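3. Steaming buns

The Udik recipe card that comes with the Plovar steamer says any bun will do. We doubt it. Use small ones the first time.

1. Stand the steamer on a clear table. Put the glass lid flat on one side and the plate of uncooked buns on the other.

2. Fill the base to the line, then fit the steel basket. Check that it sits level.

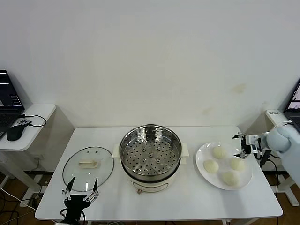 Can I put the buns in before the water boils?
The card says so, but ours came out heavy that way. Wait for steam.

3. Set the buns in the basket with a gap between each. Four go in well as a diamond: back, left, right and front. The box claims room for more – we would not try it.

Caution: the steel rim gets hot. Load from the side, keeping your wrist clear of the holes.

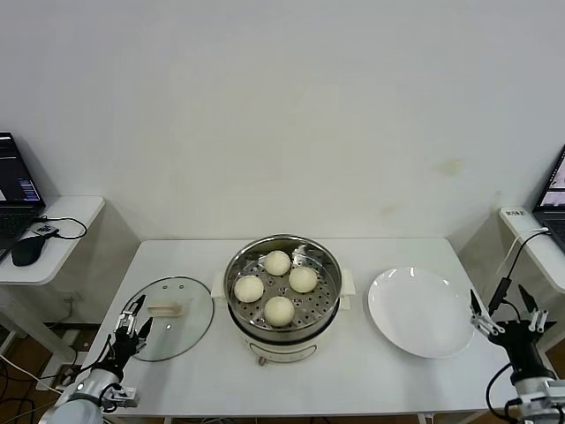 4. Put the lid on by its handle, with the vent holes clear. Ignore the advice to lift it and peek.

Note: "self-timing" on the Barasa leaflet means only that it switches off when dry. Use a kitchen timer.

5. Switch off and wait 3 minutes before lifting the lid. Tilt it away from you.

Spare baskets: ask the Stisthorpe shop for part 914.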